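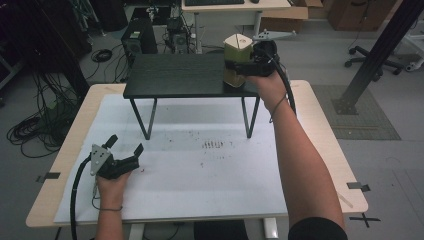 Thread on sizing cartons for small parcels. Most of the waste I see in packing is air, and most of the air comes from picking a carton by length alone.

Carriers bill the greater of actual weight and dimensional weight. Dimensional weight is length times width times height, divided by a divisor set in your contract. Read the contract. The divisor on the public rate page may differ from yours.

We ran this for Ondside over one month of outbound orders, 3,000 parcels. Median fill by volume was under half. The billed weight was set by the box on nearly every order lighter than a bag of sugar.

Their catalog had 4 carton sizes. The gap between the second and third was the problem: anything slightly too tall for size two jumped to a box with double the volume.

Method, if you want to repeat it. Export item dimensions and order lines. Drop orders with missing heights. Sort by the smallest carton that closes, and plot wasted volume per order. Look for the step.

Item dimensions in the product database are usually wrong. Rodica Tănase remeasured 100 of the best sellers at the Woltalgate warehouse with calipers and a flat board. Heights were off most often, mainly where the supplier had listed the product without its retail box.

Measure the outside of the retail box at its widest point. Lids bulge. A sloped top counts at its high side.

Carton dimensions are quoted inside, carriers measure outside. Single-wall board adds a few millimeters per face and more at the flaps. On small boxes this can push you over a rounding threshold.

We added one intermediate height and retired the largest size. Minimum order from Lazăr was 500 per size, so the trial was cheap enough to run in May before the contract renewal.

Despina Marinescu asked about score-line cartons that fold down to several heights. They work. Packers need a cutter and a few extra seconds per box, so price the labor first.

Sirkard's packing software will suggest a carton at pick time. It uses the same heights you typed in. Fix those before you buy it.

Spreadsheet template goes up tonight, columns in inches and centimeters.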